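Building Services 2: Sanitary Installations in Small Dwellings
Handout 5 – Sizing the drainage stack
Course lead: Carola Engelhardt. Revised January 2024.

5.1 Scope

This handout covers gravity drainage inside a dwelling of up to three floors. Rainwater is handled in Handout 7. Read it with the Jostach worksheet, which contains the blank tables.

5.2 Terms

Branch: the near-horizontal pipe from a fixture to the stack.
Stack: the vertical pipe that receives the branches.
Vent: a pipe that admits air so that pressure in the stack stays close to that of the room.
Trap seal: the water held in the bend below a fixture. It keeps sewer gas out.

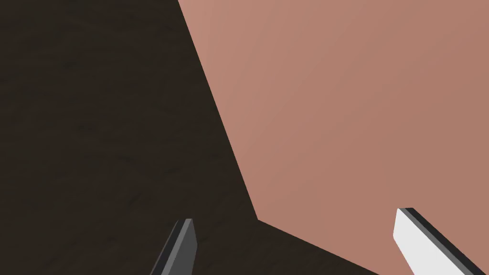
Why does a long branch without a vent lose its trap seal?
Water that fills the full bore of the pipe acts as a piston. The pressure behind it drops, and the seal is drawn out of the trap after the main flow has passed.

5.3 Slope

Slope is the fall divided by the horizontal run, both in the same unit. A branch with a run of 2,000 mm and a fall of 41 mm has a slope of 41 / 2,000, or 2.05 percent. Check this against the minimum in your local code before going further. A steeper branch is not always better – with too much fall, the liquid can run ahead of the solids and leave them behind.

Measure the run along the centerline of the pipe, including offsets. Students often take it from the wall line on the plan, and the result comes out short.

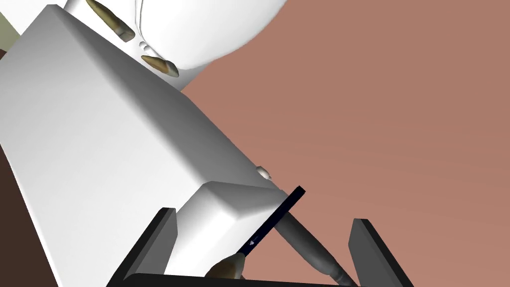 Where the run includes a change of direction, use two shallow bends with a straight piece between them. A single tight bend raises the risk of blockage and makes cleaning harder. Each change of direction needs an access point that can be reached without removing a fixture.

5.4 Walls and floor penetrations

Stack position is normally fixed before the room layout. In the Odard house (Worksheet B) the stack stands in a corner, so two walls are available for branches. Mark on the plan which wall carries load. Holes through a load-bearing wall must be agreed with the structural engineer. 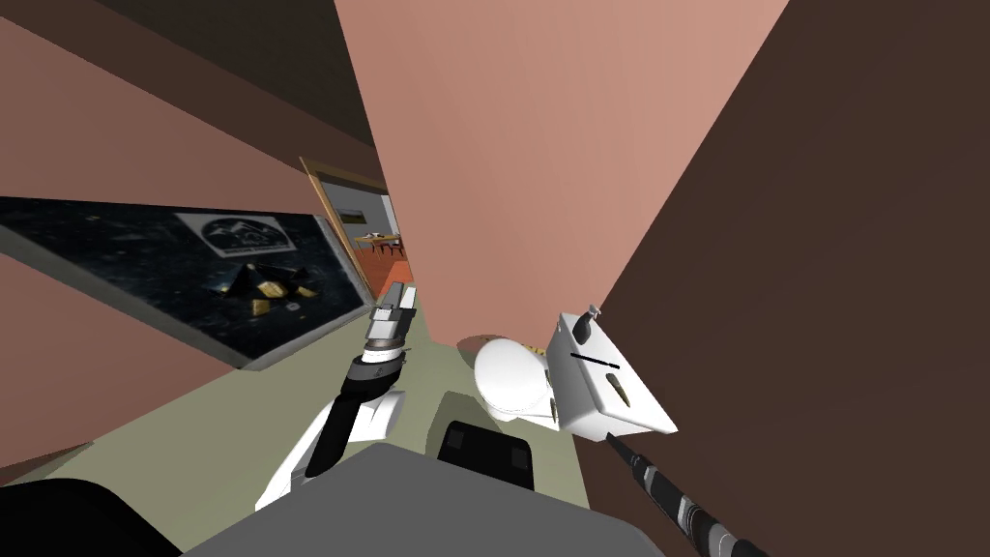
Fig. 3. Pink and dark brown walls meeting at a seam.

Pipes passing through a floor need a sleeve. The gap between pipe and sleeve is packed to match the fire rating of the floor.

5.5 Toilet connection

The toilet branch sets the minimum diameter of the stack. It should be the shortest branch in the room and should enter the stack on its own fitting. Do not connect a shower branch directly opposite it at the same level.
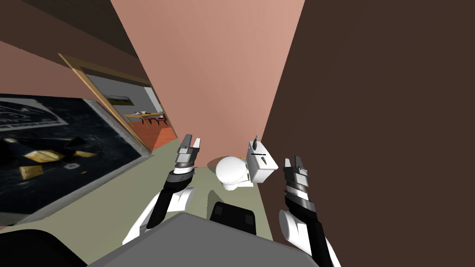

Fig. 4. Toilet with rectangular tank, lid closed.

5.6 Exercises

1. A branch has a run of 777 mm and a slope of 2 percent. Find the fall to the nearest millimeter.
2. The Sopacua plan shows a stack offset of 333 mm. Sketch the offset with two bends and mark the access point.
3. State where the vent should join in exercise 2.

Hand in answers on one sheet to Detlef Eichhorn. Show units on every line.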